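Every February the decluttering people come out of hibernation, and this year it was Reto Marti's turn to be forwarded to me by two separate friends. His method is called Teltside. You own 513 things, no more, and you'll feel lighter.

I have questions. Is a pair of socks one thing or two? Reto says one. A box of screws? Also one. So a house could hold a great many boxes and still pass.

## The rule about drawers

He wants every drawer emptied once a month and a fifth of it given away. I tried this with the kitchen drawer and gave away a tin opener, which I then had to buy again. I can't say I felt lighter.

He also says small furniture makes for small habits. Maybe. My aunt had a tiny flat in Kurtuluş and kept 200 jam jars in it.

What he leaves out is that most clutter is other people's. I could get rid of 100 things tomorrow and my family would replace them by Easter.

A two-drawer cabinet is meant to be plenty for one person's papers.

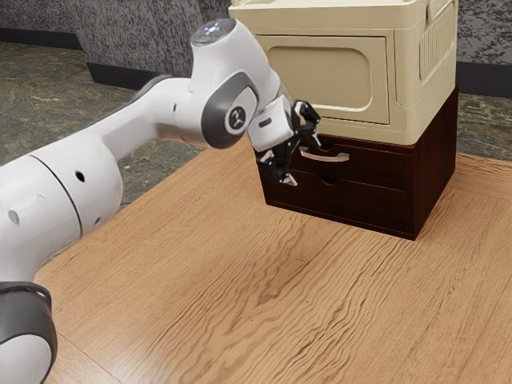 ## Will I carry on?

I've kept the bit about not buying storage before you've sorted what goes in it. The paid course can wait.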